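Progress report to the Stockdale Fund
Project: Whose Words? Student conversations on race and language
December 27, 2024
Prepared by Hala Hourani, project lead

Dear Bilal,

What a term it has been! When you agreed to back us in the spring, I said I'd be pleased if a few students turned up and stayed until the end. They have stayed well past the end, mostly in the corridor, still talking, and I have had to chase them out so the building could be locked.

We have now held 9 evening sessions at the Cirkier student centre. The opening ones covered reclaimed words: where they came from, who took them back and when, and why members of the same family can disagree about whether they should be said at all. I had planned one evening on this and it needed two. A second-year student brought in her grandmother's letters from the seventies, and the group spent most of an hour on a single paragraph. After that we moved on to accents and names, including the business of shortening somebody's name for them without asking.

The accents session was the one I was most nervous about, and it was my favourite. Several students talked about having a "phone voice" and a "home voice" (so do I, and my sister teases me for it every time I ring the bank). We listened to old radio clips and argued about comedy impressions, where the line sits and whether it has moved. There was no agreement by the end and I didn't push for any. One lad told me afterwards that he had rung his dad on the bus home to ask why the family had stopped speaking Arabic in the house, and they'd talked the whole way.

The survey is in as well. We had 566 completed forms, far more than I had dared put in the bid, and the written comments are wonderful: long, cross, funny, thoughtful. I have been reading them in bed. A good many say the same thing in different ways, which is that people keep quiet in seminars for fear of getting a word wrong, and then never find out what their classmates think. That has changed my plans for next term quite a lot.

Some things have gone less well. The reading group at Prustska Hall has met only twice, partly through a clash with choir practice, and I chose a first book that was too long. We'll use short essays and song lyrics from now on. The podcast is behind too. Two episodes are recorded but neither is edited, as the student who was doing it has gone on placement. Her replacement starts in January and is already sending me ideas at midnight.

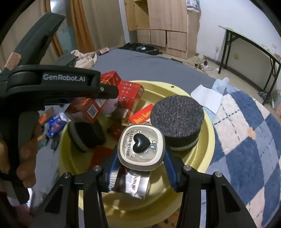
On money, we are a little under on room hire and a little over on printing, all of it down to the survey forms. I'd like your permission to move the spare room money across. The speaker fees are as agreed, and the receipts are in the shared folder under Herkix, the name of the old student paper whose account we still use.

Next term I want to try smaller tables, with a student leading each one, and a session on lyrics at parties, which came up in the comments again and again. Do come along to that one if you can. You would be very welcome to sit in, and I can promise you an argument.

With warm thanks,
Hala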